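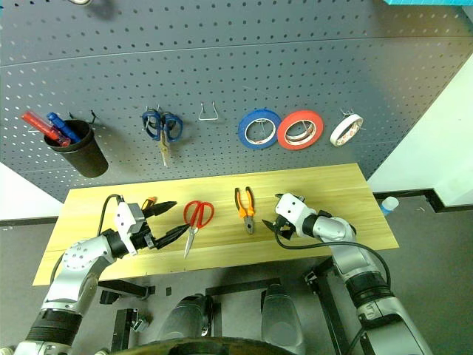 Why does my gripper drop things after a power blip, and is there a way to stop it?

Most small electric grippers lose their holding force the second the power goes, and a lot of them re-home when it comes back, so the fingers open all by themselves. Look for a startup setting that says "hold last position" and turn off auto-home.

posted by the original poster, Ellport

More detail, sorry! I run a two-arm setup on the Stekis controller, version 7, picking up small hand tools and shiny metal parts. We get short power dips in our building (old wiring, don't ask) and twice now the arms stayed put but whatever was in the fingers went straight down. The second time it was a pair of pliers and they missed my foot by an inch. The log just says fault 707 and then "ready" -- like nothing happened.

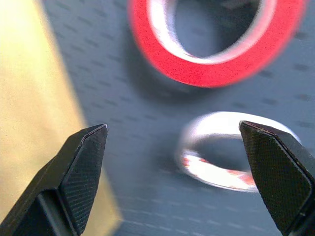

Yu says a 707 on that controller is the undervoltage fault, and it clears itself unless you tell it not to. Go into the safety page and switch fault reset to manual. Then put the gripper on its own backup supply. Mine gives me 23 seconds, plenty of time to lower the part and park. And please keep your feet and hands out from under the arms until you've pulled the plug a few times with something soft in the fingers and watched what it does!

Pidport

Had the same thing, swapped the gripper cable, never saw it again. Try that first, it's cheap. Could have been the cable, could have been the weather I guess. I also turned the grip force up to 5 but I don't think that did anything.

original poster, Ellport

Manual reset is on now, thank you. Backup supply is ordered. I'm leaving the cable alone for the moment -- one change at a time.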